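Speaker notes — small kitchens evening, Sunday, talk two of the night

Start before everyone has sat down. Say hi, thank Nandini Annamalai for the slot, and get the joke about my own kitchen out early (the one where the fridge door hits the oven door).

So my subject tonight is the breakfast corner, and I mean the corner, the back bit of the counter where things go to live forever. When I moved into the flat on Molitz I had 2 feet of counter and I gave half of it to a bread box I never opened. Ask for hands: who has something on the counter they haven't touched since May? Wait for the laughs. Volkan Ertürk will put his hand up, he always does.

Next bit is color. I used to buy everything in white so it would "disappear," and it never did — it just looked like a dentist's office with crumbs. Go to the slides and give people a second to look.

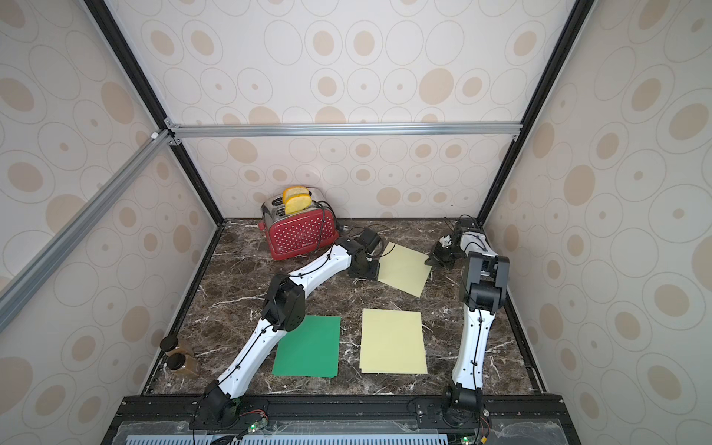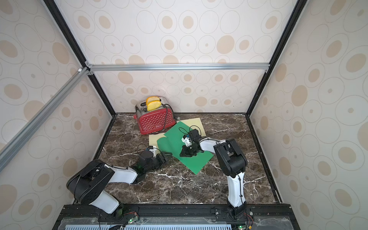 My rule for a small counter is one loud thing and then stop. One! If you fall for something bright, great, buy it, love it, and let the rest of the stuff be quiet. Red with white polka dots is about as loud as a toaster gets, and I'd still take it over my old white one, because it sits happily against a dark brown marble pattern and you'd never lose it in the morning. Put it toward the back and you keep the front of the counter for plates and elbows. Then think about the cord before you think about anything else. Mine used to run straight across the spot where I butter, and I moved the whole toaster to the other side of the sink just to fix that. It took me two years to think of it.

Pause here, drink some water.

Patterned walls: somebody will ask. I like them behind a counter, as long as the colors are soft. Cream and beige are easy to live with. Mention the Sustorside swap shelf if there's time, people bring perfectly good kettles there.

Homework for the audience: clear the counter tonight, put back only what you used today, leave the rest in a box by the door. Then questions. Hand the mic to Nandini.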